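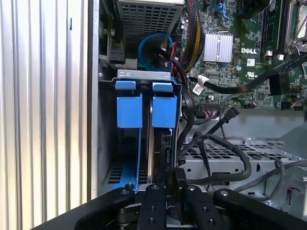 What is in this dataset?

Clauses from wills, the ones dealing with digital assets. 500 of them, typed out, names stripped, each with a label and a short note on why it got that label.

Grindura wills clauses – README

Put together by Silviu Gavrilă, checked by Hussam Haddad. England and Wales only. Text last touched 18th March, labels not changed since September.

Source is closed files from the Tarnport office, plus a smaller batch from Lernel. Consent was asked for at file closing, no consent no clause. Scottish wills left out, different rules and neither of us is trained in them. 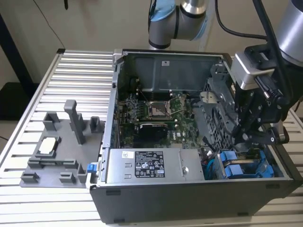 FIELDS

id – running number, gaps are deliberate (withdrawn clauses, don't renumber)
text – the clause as signed, spelling mistakes kept
kind – photos, email, money accounts, devices, domain names, other
label – clear, unclear, fails
note – free text, a line or two, quality varies alot
office – Tarnport or Lernel

Names replaced with [NAME], addresses with [PLACE]. Account names and passwords taken out completely. Yes, people do write passwords in wills. A will becomes public after probate so please stop them.
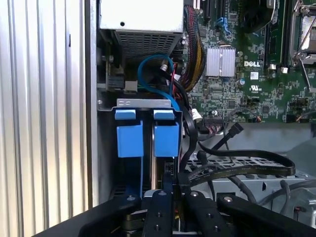 The label we argued over most was unclear. Typical wording is "my computer and everything on it" left to one child, with savings and personal papers going to another. Take a Dell tower with the side open, power supply at the top, green board further in: all of that is a personal possession and passes easily enough. The family photos saved on it, fine, probably meant. The spreadsheet of the deceased's business accounts, or access to an online wallet – did they mean that too? The clause doesn't say, so it's marked unclear and the note says which bit. 92 clauses ended up there. Silviu wanted more of them under fails, Hussam didn't, Hussam won.

Where we couldn't agree at all there is a 6 at the start of the note. Old code from the Smadi sheet, never got round to changing it. Treat those as unlabelled if you are

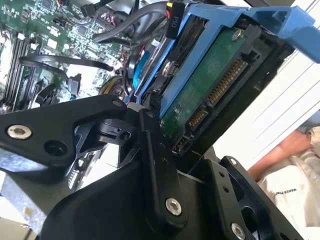
training anything on this, or read the note and decide for yourself.

KNOWN PROBLEMS

Kind is single choice, should of been multiple. Clauses covering photos and email together are filed under whichever comes first in the text.
Lernel clauses are shorter and mostly from one template. Don't compare offices.
2 clauses have the gift over missing, pages were lost before typing up.
Nothing on what the court did with any of them. Labels are our reading only.

USE

Fine for teaching, drafting practice, testing a clause checker. Not for advising an actual client, see a solicitor for that. Don't try to work out who anyone is.

Corrections to Hussam with the id and what's wrong.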